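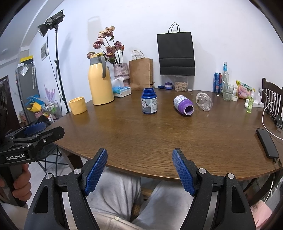

Ravach wrote:

> I've been on Fitano's time-of-use plan since May and I'm never going
> back. Dishwasher, laundry and water heater all run after 9 at night now.
> The bill dropped right away. My neighbors in Wulus are switching too and
> I can't see why anyone on this list would stay on the flat rate. Free
> money, folks. The sign-up page takes a couple of minutes.

Free money is a phrase that makes me read the small print, so I spent an evening with the rate sheet and a pot of tea. A few things bother me.

First, the drop since May. My bill dropped in May too, and I'm still on the flat rate. The heat went off. Unless you're comparing against the same month last year, with the same people home, I don't know what you can say about the plan one way or the other. Do you have last year's bills? The old ones are on the Fitano site if you click far enough into the account pages.

Second, the night rate looks great on the flyer, and the flyer puts it in the big type. The late afternoon rate is on the second page of the sheet, and it applies to the hours when most of us cook supper and, in July, run the air conditioning. I went through my own usage and I move very little by shifting the dishwasher. Heating water is a fair chunk, I'll give you that. But my water heater is gas, and so are most of them on the Fankhauser side of the road.

Third, the fixed charge. It's higher on the new plan. I haven't seen one person mention this here, and it isn't in the flyer at all. You have to open the full tariff.

The flyer says an average household of 2143 square feet saves 200 dollars a year. Average of what? I wrote to ask whether those were people who signed up by choice, because folks who pick a plan like this are usually the ones it already suits. The answer I got was a link to the flyer.

I ran last year's hourly numbers through both plans in a spreadsheet. I came out slightly worse on the new one, mostly thanks to August. If I did every load of wash after 9 and let the house get hot before supper, I'd come out a little ahead – and I'd be folding towels at midnight. No thanks.

Your case may be different. If you have an electric water heater with a timer, or you charge a car overnight, it could well pay. I'd just like to see somebody's full year before we all start telling each other to sign up. The flat rate is also closed to people who leave it, at least for the first 12 months. Page four, near the bottom.

One more thing. There's an 800 dollar rebate being passed around on this list as if it came with the plan. It doesn't. It's for replacing a heater, it needs an approved installer, and the form says funds are limited. I'd want that in writing before I bought anything.

If anyone wants the spreadsheet, reply off list and I'll send it. You need to paste in your own hourly download. The columns have to be in the same order or the summer rows come out wrong – I found that out the slow way.

Print this message | E-mail this message

Last updated: 9:40 p.m.

Contact the list owner | Copyright remains with the authors of each message | Back to top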